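The Software That Decides When to Ask
Inside a small team's attempt to make a two-armed robot plan its work, and to stop it when the plan is bad

By Lauri Aaltonen
13/10/2025
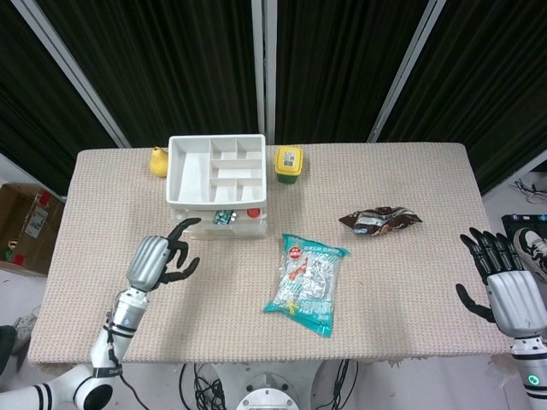 The planner at Naciri is called Stellau, and most of the people who work on it wish it had been given a more modest name. It takes a sentence such as "put the small things away" and has to turn it into a list of movements for two arms with fingers. The sentence is short and the list is long. Before any finger moves, Stellau must decide what counts as a small thing. A yellow pear beside a white organizer is small, and so is a crumpled brown wrapper, but a person would put only one of them in the trash. The snack bag with the teal trim is a harder case. One can see the silver foil pieces through its clear panels, so the software should understand that it is a package with something still in it. The wrapper is also a printed snack package, and in the first versions both received the same label.

Esko Nurmi wrote most of the planner. He came to it from warehouse software, where every object has a code and a known weight, and he speaks about that time with some longing. "In the warehouse, if the system did not know the object, somebody had made a mistake," he told me. "On the table this is normal. The robot does not know the object, and the work must continue."

His answer was to separate what the robot sees from what it believes. The perception module, which the team calls Fedska, produces for each object a shape, a position and a set of guesses with a score. These guesses are not thrown away when the best one is chosen. They stay in memory during the whole task, and each new look at the table can raise or lower them. If the fingers close on the wrapper and the distance between them becomes almost zero, then the guess "full package" loses nearly all its score, and the planner may change its mind in the middle of the movement.

I asked to see this happen, and Nurmi opened a log on his laptop. It was not a beautiful thing to look at. There were 794 lines for one task, and most of them said that nothing had changed. Then the score of one guess fell, and under it the planner had written a new plan with 28 steps. The old plan was kept below in gray text. He likes to keep old plans because they show what the robot wanted to do, and this is often more useful than what it did.

The control layer is older and less discussed, but it was the part I found most interesting. A planner can say "open the drawer," and this is one step in the list. For the controller it is a long negotiation. A translucent drawer front is difficult for the depth camera, which sometimes measures the front and sometimes the things behind it. For some weeks the fingers were sent to a point inside the drawer, as if the plastic was not there. Now the controller approaches slowly in the last part of the way and trusts the motor currents more than the camera. When the current rises, it assumes contact and corrects the position of the drawer in the shared map.

Soft surfaces make another problem. A tablecloth has wrinkles, and a fingertip that is pushed down next to a flat object can pull the cloth, and the object travels with it. The map then contains several objects that are all wrong by the same small amount. Fedska used to search for each one again separately. Since the spring it asks first whether one common shift explains everything, and this change made the recovery from such accidents much faster.

There is also the question of two arms. It is tempting to think that two arms do the job in half the time. In the tests last year they spent a large part of it waiting for each other, since the planner reserved the whole middle of the table for one arm as soon as it entered there. The present version reserves space in small blocks and only for a short time. The arms come closer to each other now, and the first afternoon with the new setting was, in Nurmi's words, "not relaxing."

What happens when the guesses are too close together? Here the team disagreed for a long time. One side wanted the robot to try the most careful action and learn from the result. The other side wanted it to stop and ask. The compromise is a tool named Drukex, a simple page in the browser where the robot shows a small crop of the object and 2 possible plans. A person clicks one of them. If no answer comes in 12 seconds, the robot leaves the object where it is and goes on with the next one.

I spent a morning answering these questions and found it more tiring than I expected. Some were easy. Others made me notice that I did not have a good rule myself. Does a closed container with a colored lid belong in a drawer, or is it already stored, being a container? I clicked one plan and then, when a similar question returned, the other one. Drukex records such contradictions and shows them at the end of the session, without comment.

Nurmi would like the planner to learn a person's habits from these clicks, so that it asks less each week. The code for this exists but it is switched off. In the trial it learned too quickly, and after one impatient colleague had used the page, the robot believed that almost everything was trash. He hopes to have a slower version running in December, together with a button for taking an answer back.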